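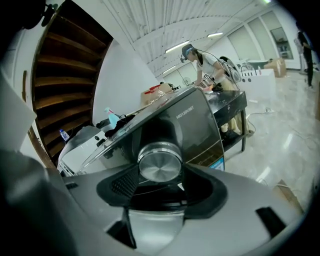
Questions about extended warranties

Is an extended warranty worth the money?
Usually not. The seller sets the price knowing how often the product fails, and you don't. If the plan costs 78 dollars and the item cost 200, you are paying more than a third of the price again for a promise with a lot of small print.

But the salesperson told me repairs are expensive.
Some are. Ask for a typical repair bill in writing and see how the conversation goes.

Doesn't the manufacturer cover it already?
For the first year, in many cases. Check whether your "three-year plan" starts on the day you buy or the day the maker's coverage ends. If it starts at purchase, you may be paying for months you already had.

What does "accidental damage" mean?
Whatever the contract says it means. Lenka Zeman read 11 plans for us and found the phrase defined differently in most of them. Drops were often in. Spills were often out – and "cosmetic" damage was always out.

Can I cancel?
Often, yes, with a full refund in the early weeks and a partial one later. Look for a cancellation fee. Send the request in writing and keep a copy.

I got a letter saying my coverage is about to expire. Is it real?
Be suspicious. Look up the phone number on your own paperwork and ignore the one in the letter.

Are there cases where you'd buy one?
A few. If one repair would wreck your budget and you can't put money aside, a cheap plan with a short list of exclusions may make sense. Read the exclusions first.

Do you earn commission on plans?
No. Send corrections to Dalal Rizk through the contact form.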